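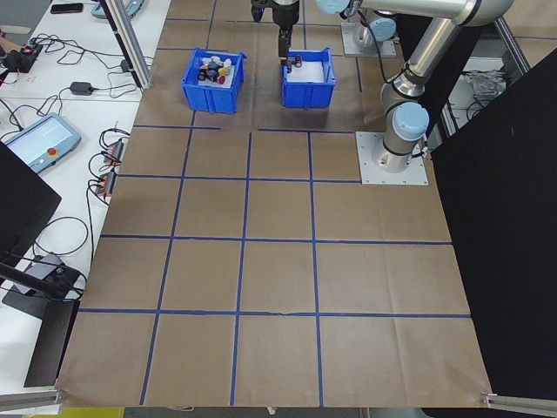 **Grid-offset replay** is a method in robot learning for collecting manipulation demonstrations and testing how well a trained policy copes when its work area is moved. It was developed at the Pavska laboratory by a group led by Rostislav Ondrejka, and it is used mostly with bin-to-bin transfer tasks. The method depends on a work surface divided into equal squares, which gives every container a position that can be written down and restored by hand. In the standard layout the surface is brown kraft paper marked off with blue painter's tape, and two blue plastic bins are placed side by side, one holding a mix of small objects and the other with only a white sheet in the bottom. The arm moves objects from the source bin to the target bin, and the bins are then shifted to another square before the next block of trials.

## Background

Policies trained by imitation often learn the position of a container along with the task itself. A policy that has only seen a bin in one place may reach for that place after the bin has been moved, even with a clear camera view of the new position. Earlier work at Pavska dealt with this by placing the bins at random before each demonstration. This gave a good spread of positions, but the positions were not recorded, and a failed trial could not be set up again.

Ondrejka's group replaced random placement with a list of grid squares. Each demonstration is stored with the square of the source bin, the square of the target bin and the order in which they were visited. The first version of the list was called the Ekari schedule, after the software used to print it, and the name is still used for the schedule file.

## Method

### Surface

The grid is laid directly on the table covering. Tape strips run in both directions, and each square is named by column letter and row number, counted from the corner nearest the operator. Squares are not labeled on the surface itself. In early trials, written labels were found to act as visual landmarks, and policies trained with them did worse when the labels were removed.

Arm mounting plates are treated as fixed. Any square that is covered by a plate, or that can't be reached with the gripper pointing straight down, is struck from the schedule before collection begins.

### Collection

A collection run has 300 demonstrations, divided into blocks. Within a block the bins stay in the same squares. Between blocks the operator moves one bin or both, following the schedule. The steps in a block are:

1. Place the bins in the listed squares, with the front edge of each bin along a tape line.
2. Fill the source bin with the object set and leave the target bin empty apart from its lining.
3. Record demonstrations until the block is full, returning the objects to the source bin after each one.
4. Save the block with its square names.

Objects are poured into the source bin and are not arranged. The object set normally mixes colors and shapes, and it includes some pale pieces that are hard to pick out against a white lining. Ondrejka has described the pale pieces as the most useful part of the set, as they account for most of the missed grasps.

### Replay

The replay stage gives the method its name. A recorded path is shifted by the offset between its original squares and a new pair of squares, then run on the arm without any camera input. If the shifted path still carries an object to the target bin, the new pair is marked as *open*. If the gripper touches a bin wall or the arm nears a joint limit, the pair is marked as *closed*. The trained policy is later tested only on open pairs, so that a failure can't be blamed on the reach of the arm.

Replay doesn't require the objects to lie exactly where they did in the recording. Only the approach, the descent into the bin and the transfer are checked. A grasp that closes on nothing is ignored at this stage.

## Results

In the main study, each policy was given 100 test trials on squares that did not appear in its training data. Two policies were compared, one trained with the bins in a single pair of squares and one trained on the full schedule. The single-pair policy completed few transfers once the bins had moved by more than one square. Most of its failures were of the same kind: the gripper came down at the old position and closed on the paper or on the rim of the bin.

The schedule-trained policy kept most of its success rate at offsets of up to 3 squares. At 4 squares it became uneven, doing well when both bins moved together and poorly when the distance between them also changed. The group took this to mean that the policy had learned the position of the target bin relative to the source bin and was not locating the two separately. A follow-up run with more varied spacing reduced the gap but did not close it.

Pale objects remained a weak point under both training conditions. Moving the bins had little effect on the rate at which they were missed.

## Variants

The **Ríos variant** rotates the bins as well as shifting them. Each square is used at several bin angles, which lengthens the schedule a great deal, and most users of the variant skip the replay stage for rotated pairs.

The **Dravstead variant** uses two arms on a shared surface, with one arm filling the source bin while the other empties it. Squares within reach of both arms are scheduled separately, and replay is run at reduced speed.

## Limitations

The method covers changes of position in a flat plane only. It says nothing about bin height, lighting or changes to the bins themselves. The tape lines are also visible to the cameras, and it has been argued that a policy could use them to judge distance. The Pavska group tested this by covering the grid with a plain sheet after training and found a small drop in performance, larger at the far rows than at the near ones.

Paper surfaces stretch and wrinkle with use, and a bin set against a lifted tape line may be out of place by enough to spoil a replay. The group's notes advise checking the grid against the mounting plates at the start of every run and relaying the paper when the lines no longer match.

## See also

- Imitation learning
- Bin picking
- Domain randomization
- Workspace calibration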